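Packing small craft supplies in a carton
Print this page | E-mail this page

I have one brown cardboard box and need to pack flat wooden sticks, a marker and a metal clip in it with some white cloth. What goes in first?
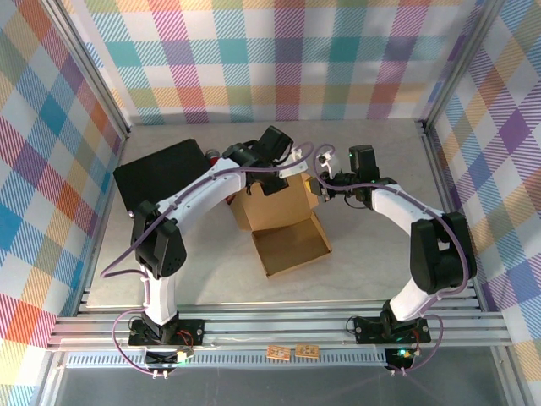
The carton ships from Rekham to Vistdale and gets stacked, so the lid has to close flat.
Polyxeni Bakalis, 17/04/2020

Thanasis Triantafyllou
Check the box before filling it. Procedure:

1. Lay the cloth out and smooth the larger creases. Group the hard items, sticks parallel, clip away from the marker.

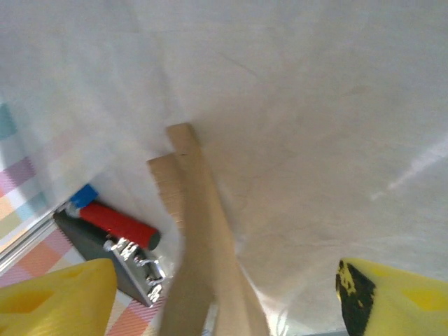

Wooden sticks and other small items with white fabric.

2. Fold the cloth over them and place the bundle flat. Keep the total under 300 grams for a single-wall carton.

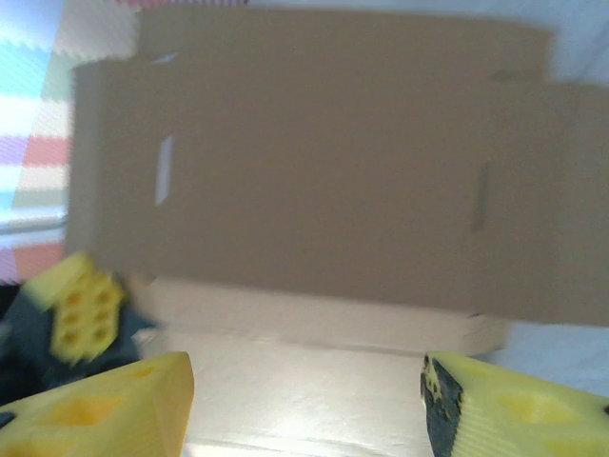

3. Close the flaps and tape the center seam, with 10 cm of overlap at each end.

Papadakis
Just use a padded envelope. I sent 200 sticks that way in September and two broke.

E-mail this answer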